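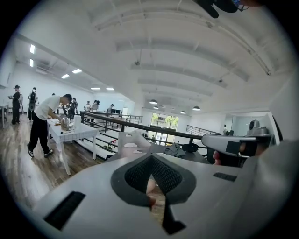

Notebook > Dye bench > Indigo vat

Search entries
Search

25/11/2021

Vat three is alive again! I had more or less given up on it after the last batch came out the color of dishwater, but I fed it 20 grams of fructose last night, gave it one slow stir and left the lid on. This morning there was a coppery skin on top and the liquid under it was a proper yellow-green. Smells awful, which I'm taking as good news.

Dipped the Julon cotton first (the thin one, washed twice) and then a strip of the Tavares linen. Five minutes under, ten minutes airing, three rounds each. The cotton took the color fast and evenly. The linen is streaky down one side and I think that's my fault – I scoured it in a hurry and there was still some wax or whatever in it. Going to scour another piece properly, a full two hours with soda ash, and try again before blaming the vat.

Weights, so I stop losing the sticky notes: dry linen going in was 138 g, cotton was 83 g. Didn't weigh them after. Next time.

The pH strips are nearly gone and the last few in the tub look faded, so I don't trust today's reading of 10. If anybody is ordering from Poltau this week, please add a pack, and more lime while you're at it. The lime tub says 793 g on the lid but that was in May and we've all been into it.

Rinse water: still too hard, I think. There's a chalky bloom on the cotton where it dried folded. A splash of vinegar in the last rinse fixed it on the small swatch, so I'll do that for the whole piece, then hang it away from the window.

I also tried the clamped fold from the Clirnatska sample book, two square blocks and a lot of squeezing. The edges bled badly. Tighter clamps, or maybe shorter dips? The middle of the pattern was lovely though, really crisp little white diamonds, so I'm keeping the swatch. It's pinned on the cork board, bottom left, please don't wash it.

To do: scour linen, strain the sludge in vat one, find the long spoon.

Recent entries
Madder on wool, second try
Soda ash or washing soda?
Vat one: what went wrong
Walnut hull leftovers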